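August, notebook entry, Sowa shop
Subject: hide glue, reheating and open time

Continuing from the last page. The question is how many times a pot of hide glue can be brought back up to temperature before the joints suffer. Wiesława Wieczorek wants an answer before the chair repairs start, as the present habit is to keep one pot going until it smells.

Batch made up this morning from the Plistia granules, soaked cold in tap water until they had swelled all the way through. Poured off the extra water, which was a mistake: the last batch kept its water, so the two are not strictly comparable. Noted on the jar.

Test pieces are maple, edge grain to edge grain, planed the same morning. No clamps. Rubbed joint, left alone overnight. Broken by hanging weight from the free end with the other end in the bench vise.

Results so far:

Fresh glue. Wood failed at the line and took a long splinter with it. No complaint.

Reheated once. Same as fresh, as far as this method can tell.

Reheated 2 times. Mixed. One piece broke in the wood, its partner let go cleanly along the glue. The clean one had a starved look near one end and I suspect the rub was too hard.

Held hot through the whole afternoon, 8:30 to closing, never cooled. Clearly weaker. Thin, stringy when lifted on the brush, darker than it started. This is the treatment we have been giving the shop pot.

So the time spent hot seems to matter more than the number of reheats. Darcy Tautahi expected this and suggests small jars, filled once, chilled, and warmed singly as needed. I agree. It also saves scrubbing the big pot.

Open time is the other problem. On cold maple I get 15 seconds before the surface skins over. Warming the parts with the heat gun helps, but it is easy to overdo and the edge dries out. Urea stretches the time but I would like to leave it out of the test until the plain glue is understood. Salt not tried.

Thermometer: the Pidum dial reads high against the glass one. Use the glass one. Earlier entries that quote the dial should be read with that in mind, including the table I copied out for Wiesława.

To do: repeat the double reheat with a lighter rub and more pieces. Keep the poured-off water next time and weigh it. Cut more maple from the same board, which has more than 300 mm left. Label the jars on the side, as the lids get swapped. 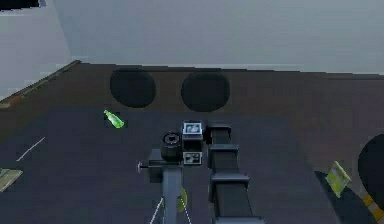 Also to do: make up one jar with the soaking water kept in, and run it against today's batch on the same board. Darcy has the spare brushes.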